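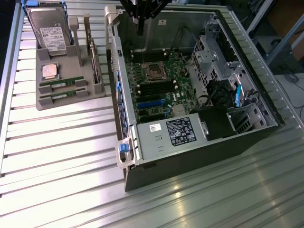
The Natcombe cell with the gripper over the open tower. Parts tray at left.

Progress report to Kaltside: assembly cell setup and upkeep
Prepared by Raed Sleiman, Natcombe workshop

The last report said the cell would be ready for unattended runs by November. I didn't believe that when I signed it and I don't believe it now. The cell runs with a person standing next to it, and I would like the next budget to be written on that basis.

Mechanical work first. The arm base was re-torqued and the gripper came off for inspection. We found play in 2 of the finger joints. Brirnine, who supplied the gripper, told us this was within tolerance. It may be within their tolerance. At the fingertip it came to more than the clearance we have when lowering a processor, so we replaced the pins ourselves and kept the old ones in a bag in case anyone wants to argue about it. The wear has been slow to return. I won't call it fixed until the joints have gone through another full maintenance interval.

The interval is the other thing I'd question. The manual asks for a joint check every 4 weeks, which seems to assume a machine doing light work on a clean bench. We have been checking at half that and still finding screws that need a turn.

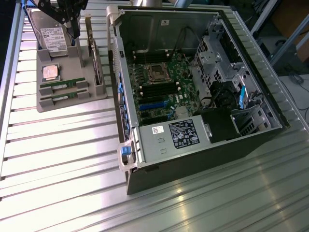

Calibration of pick positions has taken more hours than any other item on the plan. Each time the tray is reprinted or moved, every position has to be taught again, and the Rácz calibration routine we paid for handles flat targets well and tall ones badly. The tray has both kinds: the hard drive stands upright at the back, while the memory modules lie side by side in their slots and the processor sits flat in its pocket. The routine gets the flat ones close enough on the first pass. For the drive we teach by hand, then run the approach at low speed and correct it. I asked Rácz whether an update was coming and got a brochure.

Since the last report we logged 1,326 pick attempts. I've left the success rate out of the headline on purpose. The raw number looks good, but it includes long stretches of memory modules only, after the positions had been freshly taught. The attempts that matter are the ones made late in a shift on a tray that has been bumped, and we have too few of those to say anything. The full log is available if you want to check my reading of it.

Cabling is in better shape. The old run rubbed against the rail whenever the arm reached to the far side, and we lost 3 working days tracing a dropout that came down to one worn connector. The new run has more slack and a second tie point. The wrist camera now has its own line, so a fault there shouldn't take the gripper down with it.

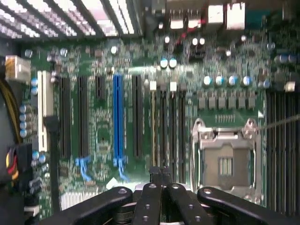
It also means the camera can be swapped without disturbing the joint wiring, which used to be an afternoon's work. We tried the swap once as a drill and the extrinsics still had to be redone afterward, so the saving is smaller than the proposal promised.

Requests for the coming period: a spare set of finger pins, a machined tray to replace the printed one, and hours for one technician to be at the cell whenever it runs. I'm not asking for the second arm that was in the original plan. Until this one holds its calibration through a full shift, a second would just give us more to look after.

Open items: Rácz's answer on tall targets, Brirnine's position on the pins, and a decision from Kaltside on the inspection interval, which affects the warranty.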